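**Is the Dikley seagrass replanting worth donating to?**

Mendow says it has put 1,390 seagrass shoots into Dikley bay and wants money for more. I've read their page twice and can't find how many are still alive. Has anyone seen survival numbers?

— Cor Jansen

**kelpie70**

Planted is the easy number. Ask what was left after one winter — if they won't say, keep your wallet shut.
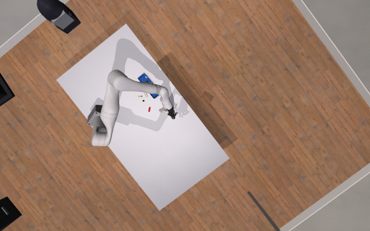
Ask about the water too. Seagrass needs light, and murky runoff will kill new shoots as fast as anyone can plant them. I'd want to see clarity readings from before the first shoot went in.

**Leemans**

I gave 20 bucks in June and got a sticker. The bay looks the same to me, but I only see it from the road.

**tidewrack**

Email them for the monitoring report. Mine took weeks to come and covered one plot.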